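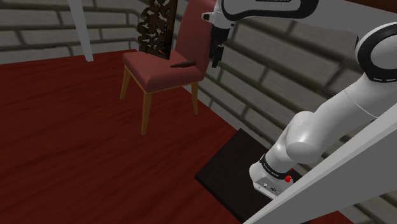 Last updated: 4/24/20

Sim arm keeps missing the chair seat

Nia Jarman
Our club's Rovunmont entry has the arm picking small stuff off a chair. It has run 150 times and mostly picked air. The real arm isn't ours until June. Is it my grip height?

Fleltard
Have you tried restarting it?

Rosser
Check where your seat height is measured from. Mine was set from the floor, and the arm stands on a plate. I lost 2 evenings to that.
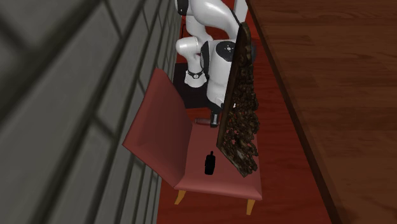 Isla Drummond says to slow the last bit of the descent too, or you'll be back with 200 misses.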